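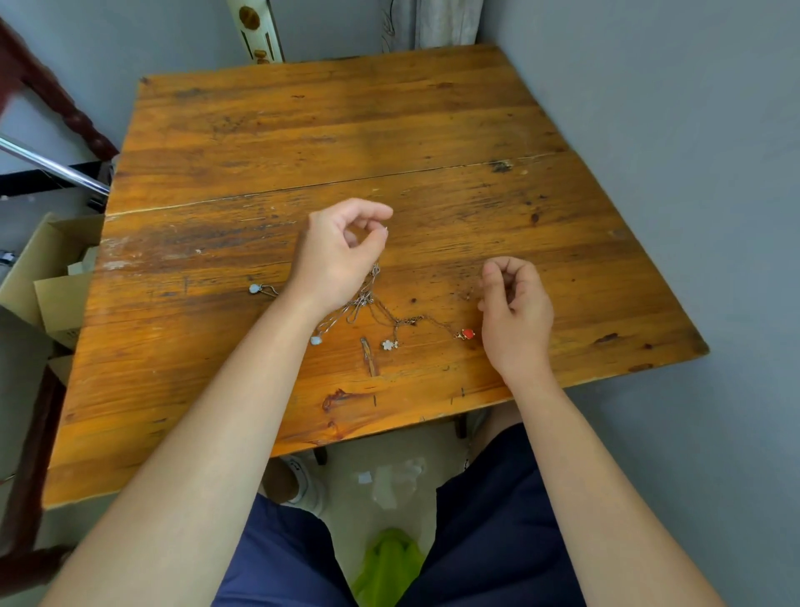 untangling chains on the old table

Kaewmanee 6 hr, anyone going in October?

pitlane_rat
Entry list is up. 394 laps was the winning distance last time, and now they want to cut the fuel allowance AND keep the same stop times. Makes no sense to me. Thoughts?

mudflap77
Saw that. Zikinora team already said they might skip. Long haul for one round, small budget.

pitlane_rat
They said that last year too and showed up with both cars

mudflap77
fair

slowhands
Fuel cut is fine. Last year was a train from hour three on, everybody saving tires, no passing. Make them stop more. More stops = more chances to mess up.

oversteer_ed
Disagree. More stops just helps whoever has the best crew, and that's Jukero every time. You'll get the #2 car a lap up by dark and the rest of us watching GT for something to do.

slowhands
GT was the best part anyway

oversteer_ed
well yes

turn9_gravel
Has anyone camped there? Driving 392 miles each way, not doing it for a parking lot.

mudflap77
Camped inside turn 4 two years back. Grass, decent bathrooms, loud generator next door all night. Bring ear plugs. Gate opens 6 am, get there before that or you end up on the slope.

turn9_gravel
Thx. Is the slope that bad

mudflap77
You will roll out of your tent

pitlane_rat
Back to the fuel thing. Wirnidness posted stint numbers on their page, they think roughly 2142 liters for the whole race on the old rules. No idea how they get teh new cap to work without lifting way early into 1.

oversteer_ed
Those are there own numbers for there own engine. Thirsty thing. Wouldn't read much into it.

slowhands
^ this. And if it rains none of it matters.

pitlane_rat
Still think it's a dumb rule. Going anyway, already got tickets.

turn9_gravel
Same. Which gate for turn 4?

mudflap77
North one, past the kart track. Sign is tiny.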